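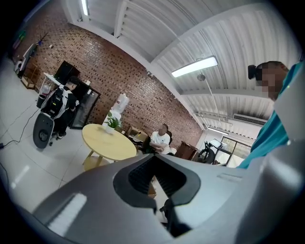

Vista desde la pinza de mano, con el cuerpo gris en primer término y la sala al fondo.

Pinza de mano Pristex: ¿alquiler por meses o compra del kit? Dudas con la deriva y con el formato de salida

Categoría: Captura de demostraciones / Hardware de terceros
Publicado el 3 de junio de 2020
Estado: abierta
Visitas: 891
Etiquetas: pinza de mano, gran angular, calibración, alquiler, Pristex

PREGUNTA

Estamos evaluando el kit de pinza de mano de Pristex para grabar demostraciones de tareas de mesa (recoger, girar, depositar, abrir cajones) y entrenar después una política para un brazo de seis ejes con pinza paralela. Lo ofrecen en dos modalidades: compra, o alquiler mensual con calibración incluida. El distribuidor que nos atiende es Nisthorpe. La hoja técnica que envían tiene cuatro páginas y deja fuera casi todo lo que necesito saber.

La captura que encabeza la consulta corresponde a una toma con la unidad de evaluación. Como se ve, el cuerpo de la pinza ocupa toda la parte baja y la distorsión curva bastante las vigas del techo y las hiladas de ladrillo.

Configuración que usamos:

Unidad de evaluación, una sola pinza, mano derecha.
Firmware de fábrica, sin actualizar.
Grabación en la tarjeta interna y volcado posterior por cable.
Estimación de trayectoria con el programa incluido, parámetros por defecto.
Episodios de 20 a 40 segundos.

De 902 episodios grabados, el programa rechazó 73 por «trayectoria no fiable». El registro no indica en qué fotograma se pierde el seguimiento ni por qué. He revisado a mano una parte de los rechazados y no encuentro un patrón claro. Hay movimientos rápidos, pero también episodios lentos sin nada raro.

Mis dudas:

1. ¿Ese porcentaje de rechazo es normal o tengo la unidad mal calibrada?
2. ¿Puede afectar el suelo? Es baldosa blanca brillante y refleja las luminarias del techo.
3. ¿El formato de salida se puede leer sin su biblioteca? El manual dice «contenedor abierto» y no añade nada más.
4. En la modalidad de alquiler, ¿la calibración periódica la hacen en remoto o hay que enviar la pinza?

Necesito decidir antes de que acabe el periodo de prueba. Agradecería respuestas de quien lo haya usado, no enlaces a la ficha comercial, que ya la tengo.

RESPUESTA 1 (aceptada por el autor)

Llevamos desde noviembre con dos unidades compradas. Contesto por orden.

1. Un 8 % es alto, aunque no escandaloso para una instalación sin ajustar. Nosotros empezamos con un porcentaje parecido y ahora estamos por debajo del 3 %. Lo que más lo redujo fue repetir la calibración intrínseca con el tablero grande. El tablero A4 que viene en la caja no cubre bien los bordes del campo de visión, y en una lente tan abierta los bordes son justo donde el programa busca puntos de apoyo. Imprime uno en A2, pégalo sobre un soporte rígido y mide el lado de los cuadros con calibre. No te fíes del valor nominal de la imprenta.

El segundo factor es la máscara. La carcasa de la pinza sale siempre en la parte inferior y se mueve solidaria con la cámara. Si la máscara no la tapa entera, el estimador toma puntos sobre el plástico, los considera estáticos y la solución se va. La máscara de fábrica está hecha para una posición concreta de la cámara en su soporte, y ese soporte tiene holgura. Abre el archivo mask.png, superponlo a un fotograma tuyo y comprueba el borde. En tu captura la carcasa además sube bastante por la derecha, así que yo miraría primero ese lado. Excluye también la abertura central: el fondo que asoma por ahí aporta pocos puntos y se tapa en cuanto agarras algo.

2. Sí, el suelo brillante influye. Los reflejos de las luminarias se desplazan al moverte y dan puntos con buen contraste pero geométricamente falsos. El programa descarta muchos, no todos. Tienes a favor la pared de ladrillo y el techo de chapa nervada, que dan bastante textura. Cuidado con el techo, eso sí: el patrón es repetitivo y puede producir emparejamientos erróneos entre nervios contiguos. Nosotros pusimos marcadores impresos en la zona de trabajo y se notó.

También hay que contar con las personas. Si hay gente en la sala que se mueve durante el episodio, cuenta como fondo dinámico. Alguien sentado y quieto apenas molesta. Alguien de pie junto a la pinza ocupa mucha imagen. Para las pasadas de mapa inicial conviene tener la sala vacía.

3. Se puede leer sin su biblioteca, con trabajo. El vídeo es estándar. La trayectoria va en un binario con cabecera de longitud fija y registros consecutivos: marca de tiempo, posición, cuaternión y apertura. El orden del cuaternión es w, x, y, z, al revés de lo que dice el manual en la sección de exportación. La apertura viene sin normalizar. Usa su exportador a CSV una vez, compara valores y con eso sacas la conversión.

4. No he alquilado, no lo sé.

Sobre compra o alquiler: si vais a grabar más de cinco o seis meses, con las tarifas que nos dieron a nosotros sale mejor comprar. Los recambios que hemos necesitado son las almohadillas de los dedos (se gastan) y un cable. Las almohadillas tardaron tres semanas en llegar.

Comentario del autor de la pregunta:
La máscara, confirmado. En el lado derecho quedaba una franja de carcasa sin cubrir. La he corregido y he reprocesado los rechazados. Recupero algo más de la mitad sin volver a grabar. Falta repetir la calibración con el tablero A2.

Comentario:
¿Reprocesaste también los aceptados? Si la máscara estaba mal, esas trayectorias pueden tener sesgo aunque hayan pasado el umbral.

Comentario del autor de la pregunta:
No. Lo dejo en cola para esta noche.

RESPUESTA 2

Alquilamos una unidad cuatro meses a través de la oficina de Kustville. Respondo solo a la 4, que es lo que conozco.

La calibración no es en remoto. Hay que enviar la pinza, y el contrato dice «hasta cinco días laborables» sin contar transporte. En la práctica estuvimos ocho días sin ella la primera vez. La segunda pedimos unidad de sustitución y la mandaron, pero hay que solicitarla por escrito antes del envío. Si la pides después, la cobran aparte. Está en el anexo, no en las condiciones generales.

La unidad de sustitución trae sus propios parámetros intrínsecos. Si mezclas episodios de las dos con un único archivo de calibración, los resultados no valen. Nos pasó con 745 episodios y hubo que separarlos por número de serie a partir de los metadatos. Por suerte el número de serie queda guardado en cada grabación.

El soporte técnico contesta bien por correo. Por teléfono derivan a comercial.

RESPUESTA 3

Yo usaría Baxter y teleoperación directa, así no hay problema de trayectoria porque la lees del propio robot. Las pinzas de mano siempre dan problemas.

Comentario:
No responde a la pregunta. El autor ya tiene brazo y lo que evalúa es el kit.

Comentario:
Además son costes distintos. Con teleoperación hacemos bastantes menos episodios por hora que con pinza, y hay que tener el robot parado para eso.

Comentario del autor de la respuesta 3:
Era una sugerencia. Para tareas con contacto sigo pensando que es mejor.

PREGUNTAS RELACIONADAS

Normalizar la apertura de la pinza entre unidades distintas
Tablero de calibración A2: ¿aluminio compuesto o vidrio?
Desfase entre vídeo y unidad inercial tras actualizar el firmware
Recambio de almohadillas Pristex: alternativas impresas en TPU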